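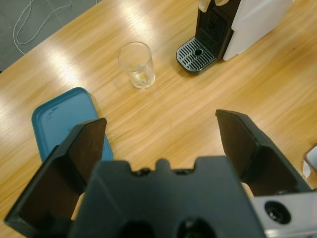
By the Energy and Markets Desk
Staff writer, commodities and clean technology

25th September

Pillgate has switched on its first large heat storage plant, and for anyone who follows how oil demand gets chipped away in the real world, it's a great thing to see running. The plant sits on the old rail yard behind the Cararitz paper mill and takes cheap overnight power from the grid, stores it as heat in stacked brick, and sends it back to the mill as steam during the working day.

Until this month the mill made nearly all of that steam with heavy fuel oil. It was one of the last big users in the valley, and the tanker trucks coming down the river road were a familiar sight (and a familiar sound, if you lived on the hill!). Cararitz says 17 of its steam lines have now moved over to the new supply, with the remaining lines due to follow before the end of December.

The storage units were built by Liem, a small engineering firm that until recently worked mostly on kilns. It shows in the design, which is wonderfully simple. Electric elements heat the brick, fans push air through channels between the stacks, and the hot air feeds a boiler that the mill already owned. Liem kept as much of the old pipework as it could, and that kept the bill down and the shutdown short. The changeover took 50 days, and the paper machines ran through most of it.

Price is where it gets exciting. Fuel oil has been jumpy all year, and a mill that buys it by the truckload has very little room to plan. Overnight power in the valley is a different story. There is a lot of wind on the ridge and few people awake to use it, so the night rate often drops to a fraction of the daytime one. Cararitz has signed a supply deal with Ureck, the regional power trader, that lets the plant charge whenever the rate falls below an agreed level.

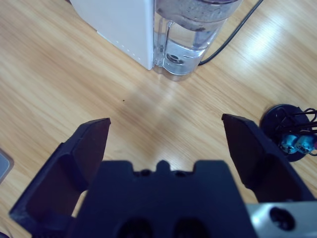 Ureck is keeping that level private, but it did say the contract allows for 300 charging nights a year, with the old oil boiler held in reserve for long calm spells in winter. The boiler will be tested monthly and its tanks kept partly full. That seems a sensible way to go about it, and it should settle the nerves of customers who remember the supply problems of a few winters back.

Other plants are already paying attention. The dairy and the brick works on the east side of town both use steam or hot air at temperatures the Liem units can reach, and both have asked for site studies. Neither burns as much oil as the mill did, but together they would make a real dent in what is left of the valley's industrial demand.

There is a public side to this as well. Waste heat from the plant will warm the Pillgate swimming hall, which has been on short hours to save fuel, and a later branch of the pipe could serve the school next door. The town has set aside the route and digging is planned for spring.

Cararitz will open the site to visitors once the last lines are connected. Booking is through the mill office, extension 2801.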